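This site uses cookies to remember your settings. By continuing you accept our cookie policy. Accept | Settings

Urban Streets and Public Space
Handout 7: Who decides about the curb?

Course notes by Lucyna Kozłowski

Please read this handout before the seminar on 23rd October. Bring one page of your own notes. The case of Ellwood will be the base for our discussion, so read that part two times if you are in a hurry with the rest.

What we mean by the curb

In these notes the word "curb" is used in a wide sense. It is the stone edge of the sidewalk, but also the strip of street next to it, where cars park, trucks unload, buses stop and people step down to cross. In most towns this strip belongs to the city. People who live next to it often feel that it belongs to them. A big part of the conflict in local politics starts from this difference between the legal owner and the daily user.

The strip has many possible uses: storage of private cars, delivery, bus stops, bicycle lanes, trees, trash containers, taxi stands, snow. A city which gives one meter to one use takes it from another. Older textbooks write about "supply of parking" as if the street had no other purpose. I ask you to avoid this language in your papers, or to use it only when you quote.

The case of Ellwood

Ellwood is a town with one main shopping street, Beston Avenue. Before the change there were 609 curb spaces in the center, all free of charge, with a limit of two hours. The limit was written on signs but it was checked very seldom. Shop workers came early and took the spaces in front of their own shops, and then the owners complained to the city that customers could not find a place.

In June the council voted to put meters on 317 of these spaces. The other spaces stayed free, but they were farther from the avenue. Two council members voted against. Their argument was that a fee would send shoppers to the mall at Savel, where parking costs nothing. The supporters answered that a space which is full from morning to evening brings no new customer to anybody.
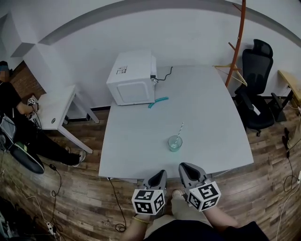 Fig. 1. Table and microwave oven.

Pay attention to the order of the steps. The council did not begin with the price. It first asked for a study of how long each car stays, and this study was done by a small consulting office, Hasska. Only after the results were public did the price come to the table. Alfie Lockwood, who was at that time the town engineer, wrote in his memo that "a price without a count is only an opinion." You may disagree with him. Some critics said that the study was ordered to support a decision already made, and the memo does not answer this criticism very well.

The second point is the money. Income from the meters goes to a separate fund, and the fund can be spent only on the avenue and the streets that cross it – for lighting, benches and repair of sidewalks. In other towns the same income goes to the general budget. The separate fund made the shop owners more calm, but residents of the outer districts asked why they should pay for benches they do not use.

Three terms for the seminar

Turnover: how many different cars use one space during one day. High turnover is usually good for shops and less good for people who work there.

Occupancy: which part of the spaces is taken at a given moment. A street can have high occupancy and low turnover together, as Ellwood had.

Spillover: cars that move to the side streets when the main street gets a price. In Ellwood the side streets got a permit system later, after many letters to the council.

Questions to prepare

Who gained from the free spaces before the meters came? Be careful, the answer is not only "drivers."

Should the income stay on the street where it is collected? Take one position and defend it, even if you are not sure.

What would you do with the delivery trucks? The Ellwood plan says almost nothing on them, and I consider this its weakest part.

Papers which are late lose one grade. If you are ill, write to me before the seminar – after the seminar I cannot help much.

Share this page: 7 shares | 2 comments

Comments

tomasz_r
Is the Hasska study also in the reader, or do we only have the memo?

Lucyna Kozłowski
Only the memo and the summary table. The full study is in the library, on the reserve shelf. Please do not take it home.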